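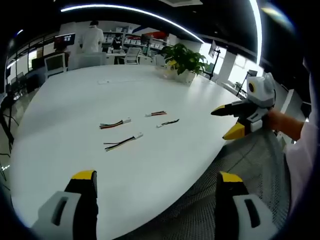
Ticket 1764 — Label printer drops off the network after idle
Status: Closed
Product: Wudetti desktop label printer, wired
Site: Drulis, second floor shipping desk

Reported problem
Printer works in the morning. After lunch it shows as offline on both shipping PCs. Turning it off and on brings it back for an hour or two. Jobs sent while it is offline stay in the queue and then all print at once, so we end up with duplicate labels. Started in August, after the office network was moved to the new switch.

Support reply
Please send the firmware version and a printed configuration page. Also let us know whether the link light on the back is lit when the printer shows offline.

Customer update
Firmware is 2. Configuration page attached. Link light is on but not blinking. I can't ping the printer from either PC when it's in this state. Swapped the network cable and tried a different wall port, same result. Error 821 shows up in the Grosura print manager each time.

Support reply
821 means the print manager lost its connection and gave up retrying. It doesn't say which side dropped. The configuration page shows the address is assigned by DHCP and sleep is set to 106 minutes, the factory setting. Please do the following:
1. Clear the queue on both PCs.
2. Set sleep to Off under Menu, System, Power.
3. Reserve the printer's address on the router.
4. Restart the printer, then the print manager.

Customer update
Did 1, 2 and 4. Our router is managed by Carhuamaca so I had to put in a request for the reservation. Still online at 4:30 p.m. with no restarts.

Customer update
Reservation is in. Turned sleep back on to test and it went offline again, same error. Turned it off and it has stayed up for over a week.

Support reply
Thanks for testing both ways. Energy-saving Ethernet on the new switch is the likely cause — ask Carhuamaca to disable it on that port if you want to use sleep again. Otherwise leave sleep off. Closing this ticket. Reply within the thread to reopen.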